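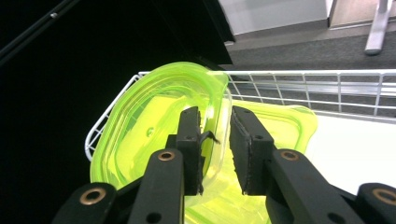

Spent my morning rewriting the collection guidelines for our hand-held gripper work. Version 2. Version 1 was a page and a half and contained the word "naturally" eleven times, so you can imagine how well everyone agreed on what it meant.

Rule one, new: grab the thing the way the gripper wants to grab it. You have a thumb. The robot does not. Every time you sneak a pinky in to steady a container, you are teaching a machine to rely on a pinky.

Rule two: one rim, one pinch. If you miss, open all the way and go again. No nibbling your way along the edge like a goat.

(Marites Manalo wants it on record that the goat line was hers and that she asked for it to be in the official text. It is in the official text.)

Rule three covers clear plastic, and it's longer than the other rules put together. Food boxes with see-through walls are miserable. The rim glows, the wall vanishes, and depth estimates wander off to wherever they go. So we collect more of them. Sorry.

For tinted boxes in a wire basket: leave them however they landed. Tilted is fine. Flat is fine. Please stop squaring them up before you start. I have watched people tidy a basket for a full minute and then record a four-second pick.

Of 3,206 clips in the last batch, we kept 1,628. That's the number I put on the slide. Nestor Enriquez asked if the slide could have a happier number. I offered him a happier font.

Biggest reason for rejection: starting the recording with the fingers already closed on the object. The approach is the part we need. A clip that opens mid-pinch is a movie that opens on the credits.

Second biggest: pads. Foam wears. Once the edges start to fray, log it. Swap the pads at the end of the session, never in the middle, and write down which clips came before and which came after. "Sometime after lunch" is not a log entry, Nestor.

I had a hard limit in there of 40 picks per sitting. Trinidad Ignacio pushed back and said her wrist gives out well before that, so now it reads "40, or when your wrist says so, whichever is first." Better rule. Should have asked her before I wrote the first one.

Someone always wants to know what happens if the wire basket slides when you lift. Then it slides. Keep the clip, tag it "basket moved," carry on. Do not hold the basket with your foot. This is in the document because of an event.

Things I cut: a paragraph on "intentionality of motion." Hsiu-ying Au read it out loud in a documentary voice and it did not survive.

Things I kept over objections: say the task before you start, same wording every time. "Take the green box out" and "get that green thing" are two tasks as far as the labels are concerned, and Princess Talavera is the one who has to merge them.

New rules apply from 08/03/2026. Old clips don't get relabeled unless they're in the clear plastic set, in which case yes, all of them, and I'll be doing those myself with the blinds down.

Comments on the draft are open. Last round I got one, and it was about the margins.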